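Folding for beginners

Tuesday, 10 am
By our features writer

Print this article | E-mail this article

I have never been good at laundry. My mother ironed tea towels, my sister rolls her socks into tiny perfect eggs, and I own one chair whose whole job is to hold clean clothes until I wear them again. So when Rinolow, a small robotics workshop out past the ring road, said it was opening its doors for a morning to show off a pair of arms that are learning to fold, I was on the bus before I'd finished my toast.

There were 15 of us, mostly retired engineers plus one very serious boy with a notebook. Krum Nedeljković, who runs the folding project (they call it Plullesska, and no, I couldn't say it either), gave us coffee and a warning. "It's slow," he said. "Please don't clap until it lets go."
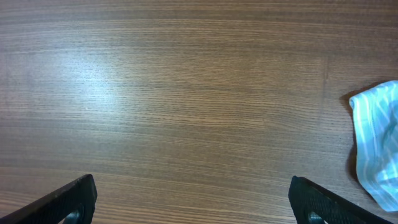 Cloth is horrible stuff for a machine, Krum told us. A mug is the same shape every time you meet it, but drop a shirt twice and you've got two different shirts. The arms look down at the job through little cameras on their wrists, and he had one view up on a big screen so we could all peer over the robot's shoulder, so to speak. I got oddly fond of that view. You get the two black fingers poking up from the bottom, a great stretch of wood grain, and a bit of blue striped cloth all scrunched up at the side, looking just like my bedroom floor. One finger has a fine criss-cross pattern on its face, and I spent ages wondering whether my own thumbs could do with the same.

We were allowed to ask anything, so I asked how much practice it takes. The team has logged 388 folding sessions since March, Krum said, and plenty of them ended in a knot. A good run on one shirt takes about 40 seconds now – a bad one goes on until somebody gets hungry.

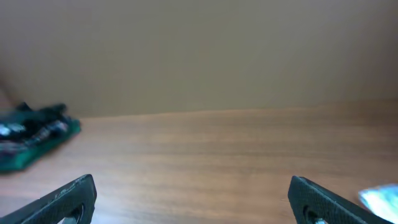 The boy with the notebook wanted to know what happens when it picks up two things at once. Krum laughed and said that was most of last month! The arms have to learn to notice, put everything down and start again, and he reckons the starting again is harder to teach than the folding. I wrote that down too. Then a woman from Todorova, the care home group, asked when she could have one, and he went a bit pink and talked about sheets for a while. 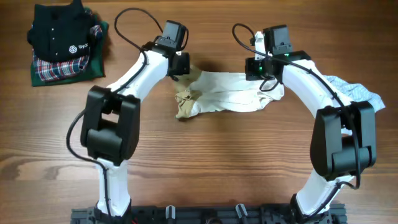
So would I have one?

At home, no, not yet. I haven't got a table big enough, and I'd only stand there telling it to hurry up. But Krum isn't really thinking of people like me. He's talking to Hotden, a laundry that gets through 800 items on a busy day, and he'd like the arms to take on the dull end of the pile while the staff do the fiddly bits.

I stayed on after the others went for their bus and asked him to show me how he folds a shirt himself. He did it in about three moves, sleeves in, tail up, done. I've been trying it all week, and the chair is still full.

Contact us | Copyright, all rights reserved | Back to top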